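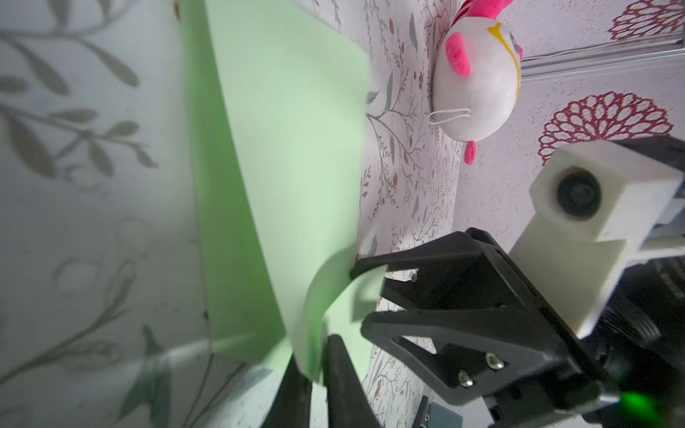 *Mint green, with a curl at the bottom corner.*

The last sheet of green was supposed to be for the invitations, and I want it on the record that I knew that when I took it.

My sister had bought the pack in Uslow, in May, from the stationery place by the ferry steps, and she had guarded it like cake ever since. But it was past four in the afternoon, it was raining sideways, and Botond Fekete had just told me over the phone that a paper airplane folded by a grown man could never beat one folded by his eight-year-old. Well! You can't say that to a person with a sheet of mint green right in front of him.

"Which fold?" I asked.

"The Kollis," he said, very grand, as if I'd know it.

I did know it. Our grandfather taught it to both of us, back when he ran the mail desk on the old Viso line and had seventeen ways of folding a letter so it would stay shut. You crease the long middle first and press it with your thumbnail. Then come the two corners, down to the middle, and down again, and after that you hold your breath and fold the wings. He used to say the paper would tell you if it was unhappy. Mine was unhappy at one corner, which kept rolling itself up like a cat's tongue, so I smoothed it and talked to it a little (out loud, with the phone still on).

"Are you talking to it?" said Botond.

"No."

"Grandpa talked to his."

So then I was talking to it properly, and he was giving me advice, and I could hear his daughter in the background telling him the advice was wrong. She wanted to know who was judging. I said I had two judges with me, both very strict. One was Madame Pink, in her red dress-up clothes with the white dots, and the other was the Professor, on account of the yellow glasses.

"Madame Pink likes me better," she said, which was probably true.
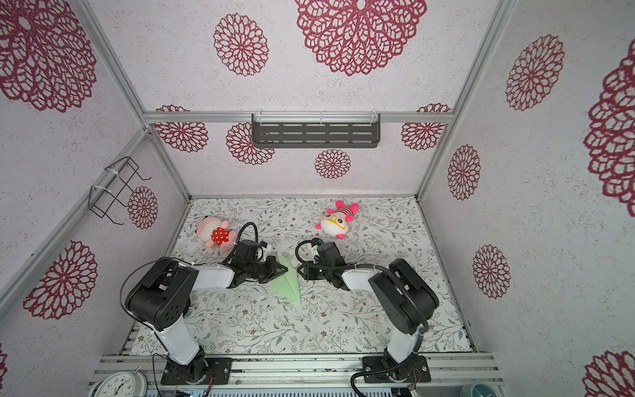

*Flight 1642 waiting for clearance. Madame Pink is having a lie-down; the Professor has his striped cap on.*

Every plane got a number in our family, and 1642 was the one Grandpa always gave to the best of the batch. I'd never used it before. I felt a bit shy about it, to tell you the truth, with all those maroon medallions on the walls looking down at one green airplane.

"Are you ready?" Botond asked. "She's counting."

She was counting down from five, very slowly, and she'd gotten to two when I heard the front door and my sister's wet boots on the mat.

"Did you see my green paper?" she called.

"Which green?" I said.

Down the phone came a small, clear voice that said "One," and then, "Go, go, go!" and my sister put her head into the room and looked at the plane for a long time.

"That's a Kollis," she said.

"It is."

"You've got the left wing too wide." She was already taking off her coat. "Tell Botond to hold his launch. Move over."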